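The drawer at the back of the counter

Wai-kit Chiu has cooked in the same narrow kitchen for five years, and for most of that time the counter was where things went when they had no other home. Bread, mail, the good knife, three bags of rice. Last March he decided to sort it out without tearing anything down.

The apartment is on the third floor of the Catterall building, and the lease does not allow new wall cabinets. That left the counter itself. Chiu priced a custom unit first. A local shop, Stisine, quoted him $1000 for a run of low drawers, and he put the quote in a folder and went looking for something smaller.

He ended up with one small wooden cabinet set toward the back of the counter, with a drawer on metal slides. The top works as a shelf. A teal plate sits there, with a little knife block next to it, and the cutting board stays in front where there is room to chop. Jars and bottles are lined up along the green mosaic tile, which came with the apartment and which he has grown to like. The toaster oven is at the other end of the reach, close enough to slide a tray in without taking a step.
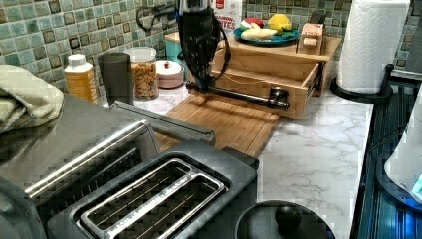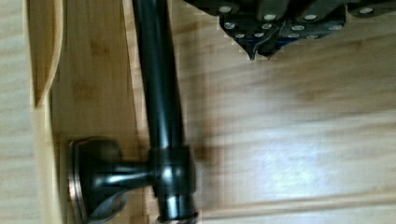

The counter with the wooden drawer open, first, and the dark bronze bar on its round base.

The metalwork took longer to settle. Chiu wanted a bar with some weight to it and did not want chrome. He tried a flat pull from Wavard and sent it back. The dark bronze finish he chose shows coppery red along the rim of the base, and he says he would pick it again. It cost $31.

"I thought I would get tired of it next to the light wood," he says. "I still like it."

His advice for anyone working with a short counter is to measure the drawer open as well as closed. A drawer needs clear space in front of it, so the cutting board has to be low enough to stay put or light enough to move. Full-extension slides are worth the extra money if you keep anything small at the back. Keep the tall containers against the wall.

He has not solved everything. The rice is now in a hall closet, and the mail has moved to a chair. A second drawer unit from Pundis is on his list for next year, if he can find one shallow enough.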